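Move-in inspection checklist, house at Irna Lane 842
Filled in by Eleri Nicholas, for the new owner Gráinne Cronin
Month: September

1. Front door and locks - OK
Both keys turn well. Please change the cylinder anyway, you do not know who has the old keys.

2. Smoke alarms - 2 present, one is not OK
The alarm in the upstairs hall gave no sound when I pressed the button. I put in a new battery and still nothing. Replace it before the first night.
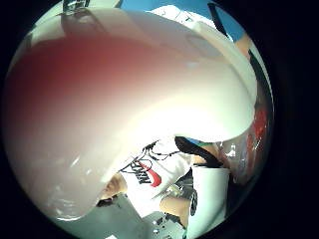

Thumb, close up.

3. Water heater - OK with comment
Model is Jaltier, 30 gallons. The valve has a little rust. I would ask a plumber to look at it.

4. Stairs and handrail - not OK
The rail moves at the third step. It needs longer screws, and until then
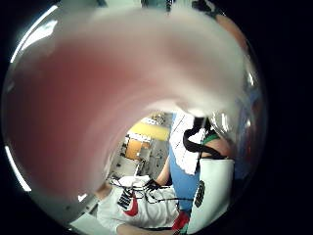
please do not let guests lean on it, especially if you make a party in the first weeks. I told this also to Fionnuala Carroll, who helps with the boxes.

5. Outlets in kitchen - OK
The one beside the sink was tested two times.

6. Cleaning products - to do
Choose a high shelf with a door for them. The old owner left some cans in the garage, I did not open them.

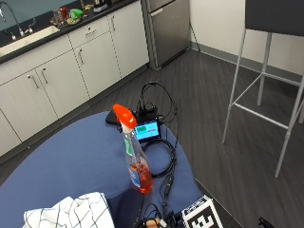 Spray bottle with orange liquid, on a blue tablecloth.

7. Windows - OK
The bedroom window is stiff but it opens fully.

Second visit: after items 2 and 4 are repaired.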